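My grandmother's letters came to me in a biscuit tin, and I've been reading them slowly, one with each pot of coffee – it's the nicest part of my Sunday, April 19, 2020, so far. She wrote 243 of them from Lesitz!

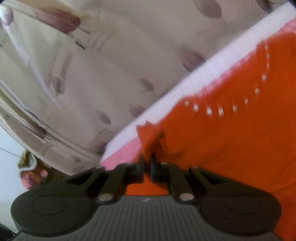 So how do you read handwriting that old? Slowly and out loud, and you skip the words that won't come and go back for them after lunch.

My friend Maarja Baranauskienė helps me over the phone with the harder pages. She's very patient with me, bless her.

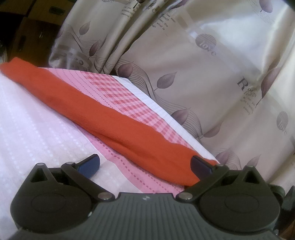
We got stuck for most of an hour on one word in a letter from September, and it was only the name of the baker – I laughed so hard I spilled my coffee.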